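Everything in this folder was recorded in July at the Tarkutis open day, in the big hall with the marble floor and the balcony. If you came by and tried the grippers, thank you, it was a great afternoon and your takes are probably in here!

# nukora-openday

Handheld gripper demonstrations of everyday tabletop tasks, recorded by visitors and by the Nukora group.

## What's inside

- 200 episodes, 5 tasks
- one video stream per gripper, plus one head view
- gripper width and pose for every step
- a plain text label for each episode, written by the person who did it

The tasks are `pick_soft`, `book_upright`, `bowl_place`, `handover` and `free`. The last one was meant as a warm-up and ended up as my favorite part of the set. Give people two grippers and no instructions and they come up with things we'd never have put on a task list.

## Gripper views

Both grippers have a fisheye lens looking out over the fingers, so you get a lot of the hall along with the object. I like this view very much. Soft things are the hard case: they fold, they hide the finger pads, and no two grasps look alike.
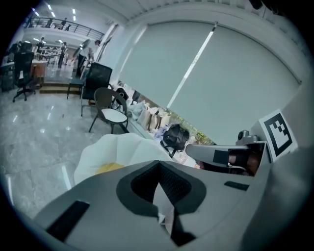

*Gripper view with a crumpled white object just above the finger pad. The square marker is at the right, next to the metal mount.*

Visitors took to it fast. Most had the squeeze figured out within a couple of tries, and the younger ones wanted to go again right away (we let them, so expect some very similar episodes in a row).

## Two-handed episodes

`book_upright` needs both grippers. The goal is to stand a hardcover in the bowl and keep it steady. It sounds easy until you try it with fingers that aren't yours! Makowska, our alignment script, reads the cube markers and puts both grippers in the head view's coordinates.
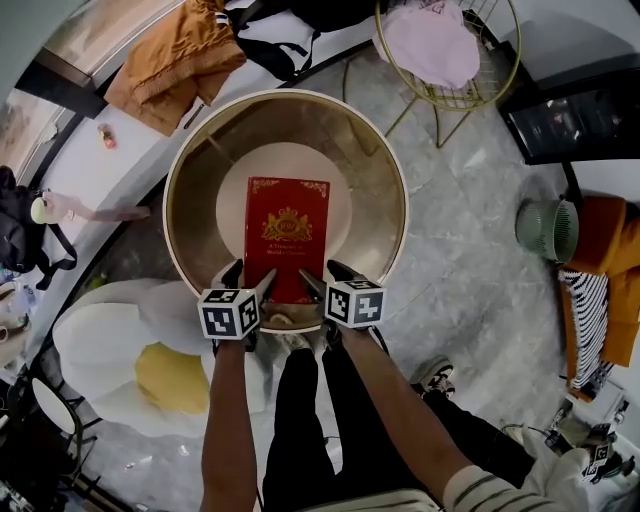

*Head view, `book_upright`: both grippers on the lower edges of the red book, inside the gold-rimmed bowl.*

If a cube is turned away or covered by a sleeve, the pose is filled in from the steps on either side and `pose_ok` is set to 0. Please filter on that before training anything that cares about exact position.

## Known issues

- Light changes a lot between episodes. Exposure was on auto.
- The room is busy. People walk, sit and stand in the background all through the set.
- Two episodes in `handover` have left and right swapped. They're listed in `swapped.txt`.

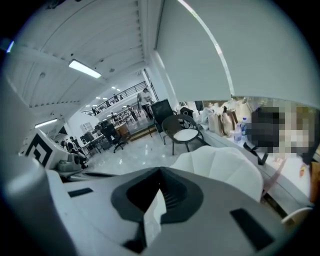
Faces are pixelated before release. The blur is automatic and it can miss a face that's small or turned sideways, so if you spot one, open an issue with the episode number and we'll fix it in the next upload.

## Loading

```
python load.py --task book_upright --views head,left,right
```

Clips are cut to 900 frames at most. Longer takes are split and share an episode number, with a letter at the end.

## Next

We're bringing the grippers to Turnow for another open day, with the same tasks and a few new ones. Ideas for tasks are very welcome, especially odd ones.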